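Mar 6, 2018

Up before six again. The boiler man from Khurana came at half eight and said the pressure valve had gone. The part is £58 and has to be ordered, so no heating until then. I have the fan heater in the back room and have moved the desk in there.

Walked into Hilstead for the post and paid the water bill while I was at it. The snow has mostly gone from the lanes but the verge by the chapel is still banked up and grey. Bus 34 was running again, first time since the thaw. I didn't take it. Bought bread, onions and a bag of seed potatoes, which was daft as there's nowhere warm to chit them.

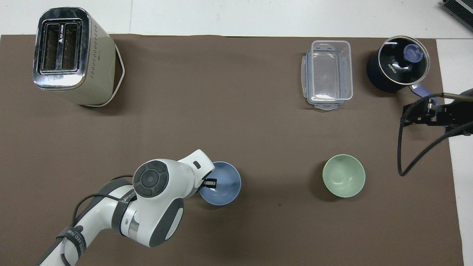 After lunch I went back to the Lutach blanket. I'm 100 rows in and the edge is straighter than it was in December, when I pulled the whole thing out. The wool is going faster than I thought. I had 500 grams put by and will need to order more - same dye lot if they still have it.

Rang the surgery about my knee and was told to try again tomorrow at eight. Soup for tea. Read two chapters of the Donus book and didn't think much of either. Rain started at nine and the gutter over the porch is dripping again. Need to get the ladder out when it's dry.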